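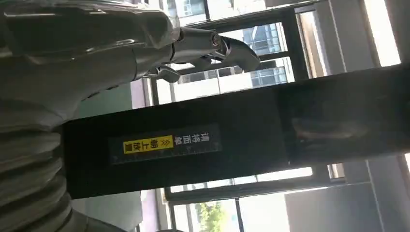
When does the new night bus between Revbridge and Plitov start?

The first bus leaves Revbridge station on the first Thursday in April, at 11 in the evening.

REVBRIDGE – Sutcliffe Coaches will open a night bus line between Revbridge and Plitov this spring. The line has the number 43 and it will run every night of the week, also on public holidays. Until now the last connection between the two towns was the evening train, and passengers who missed it had to take a taxi or wait for the morning.

The company made the decision after a survey in the autumn, in which 2000 residents of both towns gave their answers. The most frequent wish was a late connection for people who work in the evening, especially in the hospital, in the hotels and in the food market of Plitov. Students of the evening school in Ralonness asked for the same thing in a letter, which 600 persons signed.

"We read all the comments, and many of them were quite long," said Kane Faulkner, who is head of route planning at Sutcliffe Coaches. "People wrote to us how they come home from the work and how much it costs them. With line 43 we want to give them a ride which they can pay every day."

The bus will stop at Revbridge station, Revbridge hospital, Ralonness market square, Ralonness school and Plitov town hall. Between Ralonness and Plitov, passengers may also ask the driver to let them off at any day stop along the main road. This request must be made to the driver at least one stop before. Boarding is possible only at the five regular stops.

Day tickets and monthly passes of Sutcliffe Coaches are valid on the night line without extra payment. A day ticket remains valid until the last bus of the night has reached its final stop. Children under six travel free together with an adult. Bicycles can be carried if there is enough place, but wheelchairs and strollers have priority.

The printed timetable will be available in March at the ticket office in Revbridge and in the library of Ralonness. Questions from the press are answered by the office of Mr. Faulkner on working days until 4 p.m.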